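Lakwood Play Kitchen — Bag and Loose Parts Check
Site: Graltonard hall
Date: 08/07/2020
Last full check: April

1. Tote bag, seams and base
PASS. The stitching took a hard pull on both sides. The supplier sheet says the canvas is good for 3,000 lifts. I would like to know who did the lifting.

2. Tote bag, handles and loops
PASS WITH COMMENT. Tabs are sewn down firmly. One of the small loops at the rim is frayed. April's sheet says "no wear," which I find hard to believe. Trim it or stitch it before a child gets a finger in there.

3. Tote bag, cleanliness
FAIL. Listed as washed after every session. It looks grimy to me, and the wash log has 2 entries. Wash it and write it down.

4. Play fruit, surfaces
COMMENT. The pink-red one is cracked and wrinkled, and the yellow-orange one is crinkled too. The Joston catalog calls this a "natural finish." Maybe so — but a crack is a crack, and I can't tell a finish from a skin about to flake. Rub test both with a damp cloth. If anything comes off, throw them out.

5. Play fruit, small parts
HOLD. Grapes are the ones I worry about. Tug each berry and the leaf before the bunch goes back in use. Check the stem on the small green fruit as well. "Tested at the factory" does not count as a check here.

6. Basket
PASS. Run a hand along the rim and the holes for sharp spots. None found. It belongs on the shelf, not on the tile where people walk.

7. Storage
FAIL. The Khúc storage plan puts fruit in the basket and cloth items in the bag. Fruit was in the bag. Either follow the plan or change it.

Wash water: 40 degrees C, per the care label.
Recheck items 3, 4, 5 and 7 within 11 days. Do not sign off from the old sheet. 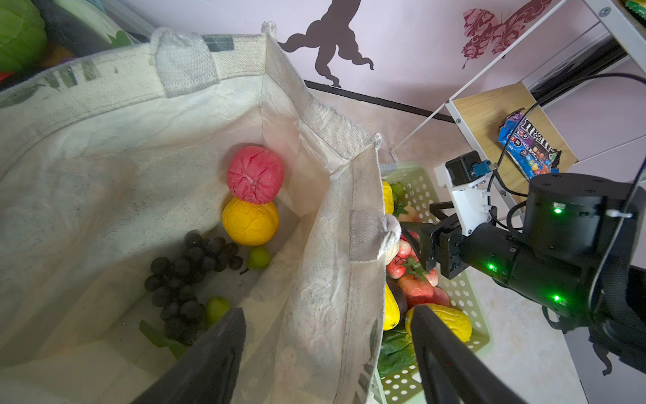 Items 1 to 6: tote bag with play fruit, green basket alongside.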